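3.2 Simulated kitchen

The arm was built in the shared workshop at Urkadholm over one winter, starting in January, and bench space there is booked in short slots. Most of the control code was therefore written against a simulated kitchen before it was run on the hardware. The room model, which we call Zundness, puts the arm on a fixed pedestal at the far side of a dining table. Objects are placed on the table at the start of each run. Some are simple shapes such as cups, and others are scanned meshes with rough outlines, which load the collision checker much more heavily.
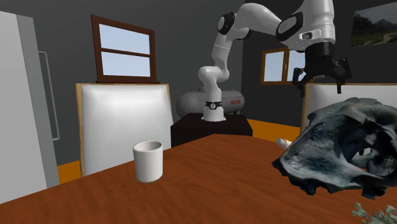

Figure 4. Simulated room with the arm on its pedestal, gripper open and pointing down. A scanned skull is at right.

We ran 2160 trials in 13 table layouts. The joint limits and link lengths were copied from the workshop build, and the gripper closing speed was set to match its motor. Each trial was stopped after 340 control steps if the object had not been lifted. The contact settings were left the same in all layouts.

3.3 Grasping next to scanned objects

Small items close to a large mesh were treated as a separate case. The planner must find room for both fingers without entering the mesh, and the simplified collision hull is often larger than the visible surface. 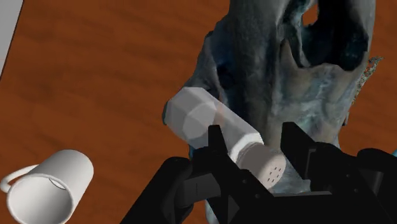

Dewanti Pattinasarany
Simulation and gripper design

With the salt shaker, the fingers are placed near the cap end of the body, and the scanned object is directly behind the grasp. We kept a clearance of 2 mm between the hull and the finger pads. Smaller values made the planner slow to return a path, and larger ones ruled out most grasps in the crowded layouts. The same clearance was used on the workshop arm in Section 4.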